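Two Fingers, One Sink: Talking Grippers with Hjørdis Løken

I'd planned on twenty minutes with Hjørdis Løken and a quick cup of coffee. Two hours later we were still on her laptop, arguing over how you pick up a kitchen sponge, and my coffee was stone cold. If you've ever wondered why gripper people talk so much, spend an afternoon with one of them!

Hjørdis runs the comparison work at a small lab in Fuditz. Right now that means a simulated kitchen, one arm, and two hands that take turns on the end of it. One is the Boletti, a plain parallel-jaw gripper with short fingers. The other is the Åberg, which has longer, softer fingers that bend around whatever they touch. Both run on the same controller, a homegrown thing called Cornel that everyone in the lab complains about and keeps using.

"I wanted the Åberg to win," she told me straight away. "I'd already half written the slides. It looks so clever when it closes on a piece of fruit."

And did it win?

"On fruit, yes. In the sink, no. The sink made a fool of me."

She pulled up the numbers. The whole comparison was 3889 simulated grasps, of which 1674 were in or over the sink. I asked why so many there, and she laughed. "Because that's where it got interesting. On the counter you can come in from wherever you like. Inside the basin you have walls, and you've got a faucet at the back, and the arm has an elbow that wants to be somewhere too."

The elbow came up a lot. I'd always pictured the gripper as the tricky bit and the arm as the thing that carries it (sorry, arm people). Hjørdis says she spent most of the first month on elbow poses. When the hand has to point straight down over the far side of the basin, the rest of the arm has to bend up and over, and some of the bends Cornel picked were pretty wild. "We had one where it swept right through the dish rack on its way to the pan. Beautiful grasp at the end, terrible manners getting there."

Her fix was to stop scoring only the grasp. Now every run also gets marked for what the arm brushed against on the way in and on the way out. That's when the long fingers started losing points. They need more room to open, and near a sink wall there isn't any.

I asked about the frying pan, which I'd assumed would be easy. It has a handle, after all!

"A handle lying on the bottom is a horrible thing to grab," she said. "You need to get the fingers down both sides of it, and the bottom of the sink is right there. The Boletti has short, stiff fingers, so you know where the tips are. With the Åberg the tips move when they touch, and then Cornel thinks it has a grip and starts lifting."

Halvard Ekström, who wrote most of Cornel, wandered by at that point and wanted it on record that this was a setting and could be changed. Hjørdis said they had changed it, 3 times. He went to get a sandwich.

So which hand would she buy? She made a face at me. For a kitchen with open counters and lots of soft round stuff, the Åberg. For washing up, the Boletti – and she'd put the saved money into a better wrist camera. She also warned me off reading too much into simulated contact. Sponges especially. "Our sponge is far too polite. It squashes the way we told it to squash."
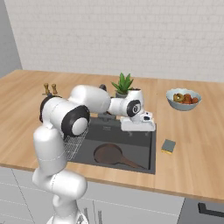
Fuditz, Apr 2, 2020

The pan in the sink and the sponge over on the counter are both on Hjørdis's list for the next round, with the Boletti going first. She's also promised to send me the runs where the elbow takes the long way around, and I'll write those up once I've watched them all. If you have a favorite gripper you'd like to see tried over that basin, write in and I'll pass it along to her. Halvard has asked that complaints about Cornel go to him directly.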